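Arkham rehearsal rooms: where we've got to
Report to the Grelik Fund, Aug 21, 2021

Hello all,

Sorry this is a bit later than I promised, July ran away with me completely! The short version is that the old Arkham cellar has a lease, a floor you can stand on and (nearly) a proper set of doors, and I'm happier about it than I've been since we started.

First the money, as I know you'll want that. Of the first instalment we've spent 3000 on soundproofing the two rehearsal rooms and 2000 on the wiring. The wiring came in over what I'd told you in the spring, mostly down to the fuse board, which the electrician took one look at and condemned. I've moved the difference out of the paint and furniture line, so the total hasn't changed. You'll be getting second-hand sofas, I'm afraid.

The licence is the slow bit. The council wants a fresh noise survey with the back door open as well as shut, and Nikamus can't do that until the new door is hung. They did the first survey for us and were very quick, so I'm not too worried. Capacity on the application is 243 for the main room, standing, with the bar where it always was.

Bookings for the rehearsal rooms have opened and it's going better than I dared hope. We've had more than 2 requests for every evening slot, and Thongsuk (the brass lot from over the river) have taken a regular one through to Christmas. They're loud. It'll be a good test of the walls.

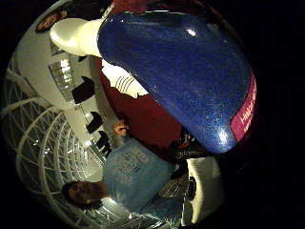 One of the neighbours wrote in to say that she'd gone to the Arkham every week in her twenties, that she'd love to see bands back in it, and could we please make sure the smokers stand on the canal side and leave her bins alone. I've written back to say yes to the canal side, and it's gone into the draft door policy.

Still to do before the next instalment: the door, the survey, the ventilation quote (I've got one, I'd like another) and the toilets. I'll send the receipts over separately once I've scanned the last few.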